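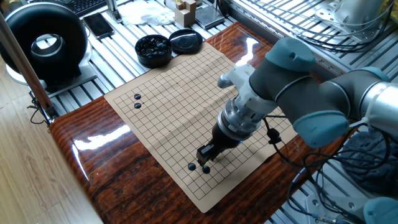
I bought the Taltby travel Go set in May, mostly on the strength of the bowls, and I have put off writing this because I kept changing my mind about the board. We have now had it through a whole autumn of Sunday games and a good part of the winter, so I think I can be fair to it.

Let me start with the paper board, as it's the part everybody asks me about. It is tan, printed with thin black lines, and it comes folded. You open it out and it has creases, and I'm afraid it goes on having creases. I tried leaving it under the big atlas for a week (and then under two atlases, which my husband thought was excessive) and it did relax a good deal, but the folds still show and there's a slight wrinkle to the whole thing. On a shiny wooden table it also likes to wander, so it ends up lying at whatever angle the last elbow left it. A dab of that blue tacky stuff under each corner cures this completely.

And yet I have grown very fond of it! The lines are crisp and easy to read, even under a bright lamp, when the polish on our table throws the light straight back at you. My old Dirka board was a lovely heavy thing, but it lived on top of the wardrobe and came down perhaps twice a year. The paper one slips into a magazine, and I have played more Go since I got it than in the 2,000 days before, or so it feels.

Now the stones. They are glossy, pleasant to hold and sit nicely on the paper so long as you haven't put them right on a crease. On a crease they can rock a little. You learn to press the fold flat with the side of your hand before you begin, and after that you stop noticing. The click is the one thing I do miss. Paper over a table gives you more of a tap, and if you grew up with the proper sound you may be a bit sad about it for the first few games.

The bowls are the best of it by a long way. Ours for the black stones is round and black to match, with a lid that lies flat on the table beside it and makes a very handy place for captures. It's wide enough to get your fingers in without digging about, and I have big hands for a woman. My friend Leif Rustad has the Aerts set, which cost him a fair bit more, and his bowls are so narrow at the neck that he tips the stones out in a heap and plays from the heap.

A few small grumbles. The leaflet explains the rules in one long paragraph and then stops dead before it gets to ko, so a beginner will want a book. The drawstring bag is too tight for both bowls with their lids on. I use an old Urnen biscuit tin instead. And I'd have paid extra for a second board in the box, as paper is paper and somebody will put a mug on it sooner or later.

Would I buy it again? Yes, I would, and I have already given one to my niece, who has taken to placing single black stones all over the grid just to see how they look. If you want something handsome to leave out in the front room, save up for wood. For the kitchen table, or a rainy week in a caravan, this has done us very well. Four stars, and I'd go to four and a half if they sorted out the bag.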